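Home | Animals | Space | Machines | Ask Us | For Teachers

Machines > Robots > How They Think

How Does a Robot Know When to Close Its Hand?

Pick up a cup. You probably didn't think about it. Your eyes found the cup, your arm moved, and your fingers stopped when they touched the side.

A robot has to be given every bit of that as software. Software is the set of instructions a computer follows. Without it, a robot hand is just metal and motors.

At the Gakness workshop, Anca Enache and Cornel Grecu write software for robot hands. Anca works on the part that sees. Cornel works on the part that moves. Their program is called Rorkeck.

Seeing with numbers

A camera near a robot's hand sends pictures to the computer. To the computer, each picture is a big grid of numbers. Every number tells how bright or what color one tiny dot is.

Anca's part of the program looks for places where the numbers change quickly. A pale board next to a dark carpet makes a big change, so the computer marks a line there. That line is called an edge. Finding edges helps the robot work out where one thing stops and another begins.

Wood can be tricky. The wavy grain makes small changes in the numbers too, and the program has to learn to ignore them. It learned from 1,640 practice pictures. In each one, a person had already drawn a line along the real edge.

Shiny things are harder. A bright reflection can look like an edge when it is only light. Rorkeck still makes mistakes with these.

From a camera close to the hand, the robot's own fingers can fill a lot of the view. The program has to know which dots belong to the hand and which belong to the board. 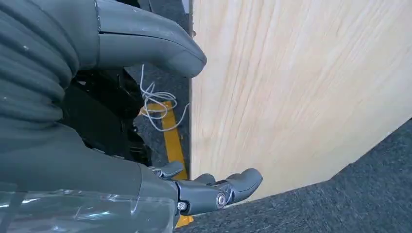 Making a plan

Once the program has found the edge, it needs a plan. Cornel's part splits the move into 7 steps. The first is "open the hand." The last is "hold still and check."

In between, the computer picks a path for the arm. It tests each path in a pretend world first, and throws out any path where the hand would bump into something.

Checking again and again

While the arm moves, the program keeps asking two questions. Where is the hand now? Where should it be? If the answers don't match, it sends a small correction to the motors. This is called a control loop.

You use one when you ride a bike. You lean a little, notice it, and steer back.

Try it: Close one eye and touch the edge of a book with your thumb and one finger. Then try it with both eyes open. Which was easier?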